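Comparing Grippers, Part 2: Course Notes
Robot Lab, notes by Didier Poulain
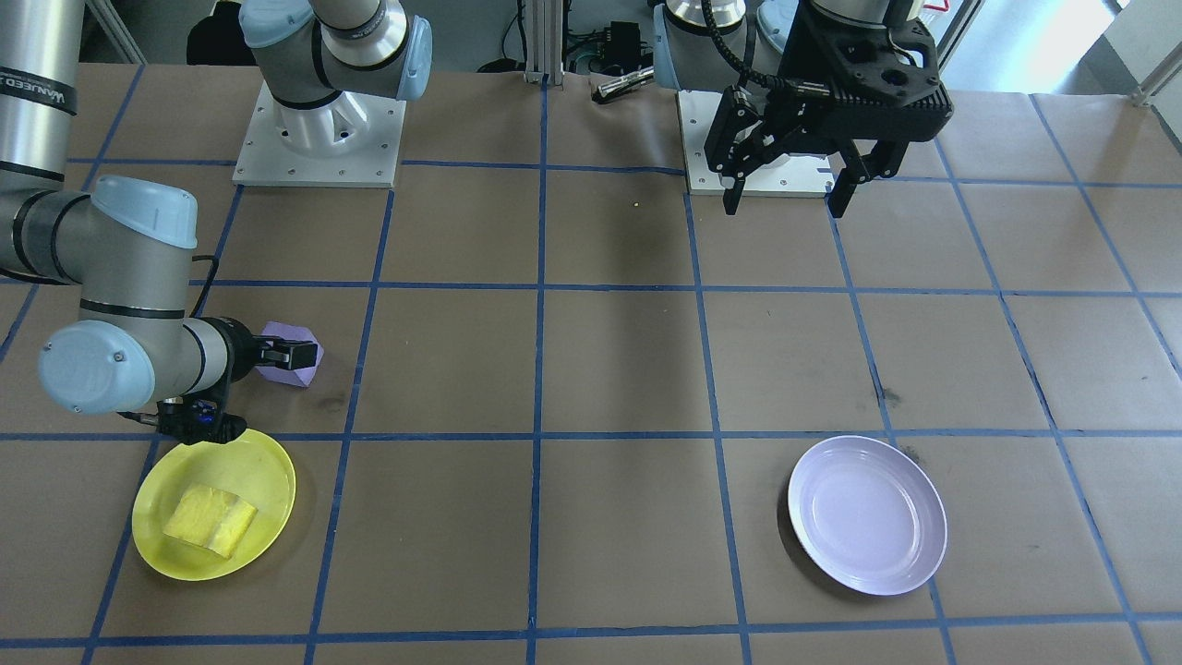 What we're comparing

Two arms, two grippers, one table. I'll call them the small gripper (black, two fingers, with the little camera or sensor unit underneath) and the big one (the chunky black parallel gripper with the long fingers). Last time we talked about fingers on paper. Now we get to see them drop things!

The small gripper gets the sponge and the folded purple thing first, then we swap jobs and the big one has a go. Please don't pick a favorite before you've seen the numbers. I did, my first year at Drallance, and I spent all of March defending a gripper that couldn't hold a sponge without folding it in half.

The table

The blue tape makes the cells, and you'll write down the cell for every start and every drop. Count from the back. The tape is for your eyes only (the controller has its own coordinates), so if a strip peels up, stick it back and carry on. The plates are your targets: yellow and pale lavender. A sponge that lands half on the rim counts as a miss. I know, I know, but last year's class argued over this for an entire lab and I'd like to get home.

Running a trial

Home both arms before you touch anything on the table. Put the object down, note the cell, start the log, step back. Each pair does 15 trials per object per gripper, and you change the starting angle each time. Turn the sponge a little, turn it a lot, stand it on its edge if you're feeling mean.

If the fingers close on air, log it as "no contact." If they touch the thing and lose it, that's a "slip." These are really different failures and I want them in separate columns, because a slip usually means force or finger shape and no contact is usually the camera or the calibration.

What the old logs say

The Dinwood set has 2,385 trials in it, and 1,221 of those used the long-fingered type. Before you get excited, 67 of them have no object name at all, so throw those out first. The file is in the Leclerc folder on the course drive, and you open it in Presness the same way you did for homework one.

Look at slips on soft objects first. I think long fingers flex more than people expect when they squeeze near the tips, but go and check me on that.

For next time

Bring your two columns, one plot per gripper, and a paragraph on the failure that surprised you most. Half a page is plenty.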